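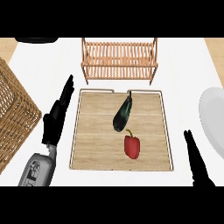
Good morning, everyone, and thank you for coming out on a Monday – I do know what that costs. I want to talk about letters, the paper kind, and how we sorted 276 of them at Prerkis last winter. Start by giving them a home. A woven basket at one side of a white counter will do nicely, with plenty of clear surface left for making piles.

(Pause, sip of water.)

We made 11 piles, by sender, and the Delacroix pile alone came to 78 letters, bless them. Read one aloud now – the short one about the plums – then ask who still has letters at home, and let people chat a while.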